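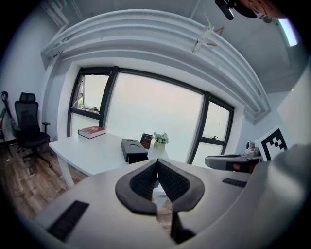 White desk, morning.

December, 6:40 a.m.

Boiler pressure was down again overnight. Bled the two radiators on the north side, refilled to 1.4 bar and wrote it on the card inside the cupboard door. If it drops again by the weekend I will shut off the upstairs loop and test the halves separately.

Most of the day went to the rainfall records. The Irkau gauge book is now typed up to the last page, which makes 1,404 daily readings. Of these, 385 are marked "trace" and carry no figure. I have entered them as zero with a flag in the next column, so they can be changed in one pass if Benedikt Brunner prefers another value. He used 0.1 mm for the Maltport series. I think that is too high for a gauge with a funnel this wide, but the two sets have to match before they can be compared.

Found one real error. In the second volume the observer moved the reading from 7 a.m. to 9 a.m. and did not note it until 11 pages later, in pencil, upside down. The daily totals on either side of the change need care. Monthly totals are fine, apart from the month of the change itself.

Wettest year so far is 624 mm. Driest is almost 400 – I want to recheck two faint entries before I put down a final figure.
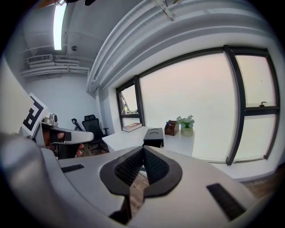
4:15 p.m.

Glykeria Sarantis called from Doucette. She has the missing loose sheets and will scan them at 600 dpi, gray, no sharpening. Asked her to leave the margins in. The last batch was trimmed and the wind notes went with it.

Walked down to read my own gauge. 3.2 mm, clear water, one leaf in the funnel. The post is leaning slightly to the east. Packed two flat stones against the base and checked the rim with the short level. Good enough until the ground is softer and I can reset it.

9:50 p.m.

Backed up both files and printed the flag list, four sheets. Pressure still at 1.4. Soup from yesterday, bread a bit stale.

Tomorrow: the two faint entries, then start on the Indano book, which has inches on the left pages and millimeters on the right. Buy printer paper.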